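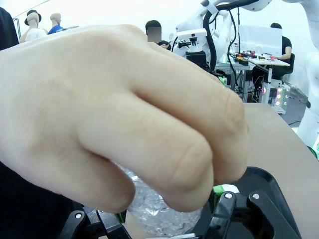 Wrist cam. Clear crinkly plastic in the jaws, my least favourite material

14/05/2019
ok thread on what we've been fighting with for the handover + pouring stack. typing fast, on a bus

1/ transparent stuff. Depth goes to mush. You get holes where the plastic is and then very confident points from whatever's behind it. Table, desk, a person's elbow. Sosa (our perception node) was happily fitting a grasp to the wall at one point

2/ first fix was dumb: if the depth inside the mask is more holes than points, bin it and go off the colour image only. Crude. Helped heaps. Creases catch the light and the segmenter likes that, so crumpled plastic is easier than smooth. Did not expect to ever write that

3/ second problem, hands. Fingers right up at the jaws cover nearly everything the wrist cam wants to see. So the tracker swaps the object for the knuckles and keeps going like nothing happened. Confidence stays high the whole time!! worst kind of bug

4/ so now there's a separate hand mask, subtracted BEFORE the object tracker sees anything. Runs at its own rate. If the hand mask is stale by more than 100 ms the gripper controller holds and won't open or close. Maximiliano Troncoso wanted 200, we argued, 100 won

5/ control side. Was closing on position, which is fine for a block and useless for a bottle that folds up as you squeeze. Switched to a force ramp with a width rate check. If width is still shrinking but force is flat, thing's collapsing, stop. Giltex driver only gives us motor current so "force" is generous tbh

6/ ok pouring. Different beast

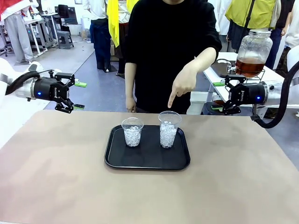 7/ Livar (planner) treats the part-full dispenser as part of the arm once it's grasped, so it's in the collision model, stand and lid included. We forgot the lid for a week. Everything looked beautiful in sim and the clearance numbers were fantasy

8/ the level is a slosh constraint: cap on angular accel at the jar, not at the joints. If you cap joints the arm just crawls. Capping at the jar it's free to move quick where it doesn't matter. Planning time went up, I had it sampling 2,000 candidates per query and the laptop fan sounded like a leaf blower. Down to 200 with a warm start and the paths look the same to me

9/ cups. Clear again, ugh. Ice in them is a gift though, ice gives you something to segment, so we find the ice and grow the cup around it. Heights still come out wrong when two cups stand close, the taller one steals points off its neighbour. Open issue if anyone's bored

10/ pointing. You point at a cup, it should pick that cup. Ray from the fingertip on its own is bad, small wobble in the finger = wrong cup. We do knuckle to fingertip, average over 5 frames, then score against each cup centre. Straight down pointing is the nice case. Pointing from across the table is a coin toss, dont ask

11/ tooling, people asked last time. Everything goes in Fikeo, both arms plus every camera on one clock. Honest opinion: sort out your time sync before you touch a model. We lost most of a month to a "perception bug" that was one camera stamping frames on arrival instead of on capture

12/ replay is the other one. Any log can be shoved back through Sosa and Livar with the arms off, and the diff tells you which decision changed. Slow to buld, use it every day now

13/ not done: spill recovery, cup with no ice, two people reaching at once (hand mask merges them into one big hand, very cursed). Hoping to have the first one in by July

14/ my stop. will do one on the slosh maths if there's interest, reply with what you want and I'll get to it tonight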